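Hand-held grippers vs remote control for cloth – which would you start with?

Posted 29 May 2021 by Anselmo Ospina

Need opinions quick, have to order kit this week. We want to teach an arm to take small bits of cloth out of a basket and lay them on a table. Urkness people say use hand-held grippers, one in each fist, just do the job yourself and record it. Wallin people say drive the actual arm from a distance or the data's no good. Budget covers one of them, not both.

trolholm_tom
Hand-held. Did 245 goes in our first week with a pair, would of managed maybe a fifth of that by remote. You forget you're holding them after an hour. Cloth especially – you need to feel it drag.

jidow
Disagree. You feel it, the robot doesn't. That's the whole problem. Your wrist does something clever and the arm can't copy it. We had 2708 hand-held demos of folding and threw a big chunk out, elbow angles the arm couldn't reach. With remote control if you can't do it you find out there and then.

trolholm_tom
Then check reach before you start?? Put the arm's limits on a bit of card next to the table. Not hard.

kettlebrush
Tom's right on speed, jidow's right on reach. Depends on the basket imo. High sides are a pain with anything, you end up coming in steep and the knuckles catch the rim.

Anselmo Ospina
Sides are low-ish on ours. Cables worry me more, do they get in the way?

trolholm_tom
Run them straight back towards you and off the near edge. Ours, wrist view then head view:

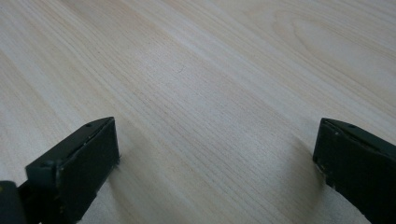
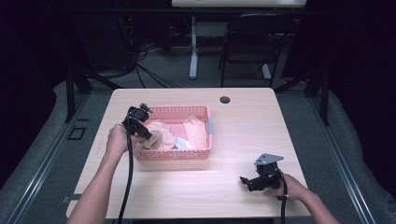
Longer cable than you think you need, by the way. First set were too short and every reach to the back of the table tugged. Tape them at the belt if you can stand it.

kettlebrush
Also start every go with the fingers open and in teh same sort of place. We didn't and the first second of every clip was rubbish, had to trim 317 of them by hand. Never again.

jidow
Fine but how are you scoring the grasps. On remote I get motor current so I know when it's got hold of something. With hand-helds you're guessing from video. Thin cloth, two layers instead of one, can't tell.

trolholm_tom
Finger width. Logged on ours. Not perfect for thin stuff, I'll give you that.

jidow
Not perfect = doesn't work for thin stuff.

trolholm_tom
Works well enough to sort good from bad. You look at the odd ones yourself.

Anselmo Ospina
Ours are mostly face cloths so fairly thick. Leaning hand-held then. How many goes before you trained anything?

kettlebrush
Train early, 50 or so, just to see it fail. Then fix how you're doing the task and carry on. We went to 2240 before looking and half were done in a style the arm hated.

jidow
Agree with that at least. And borrow a remote setup for one afternoon before you order, see if I'm wrong.

Anselmo Ospina
Will ask Wallin about a loan. Cheers all, ordering the hand-helds if they say no.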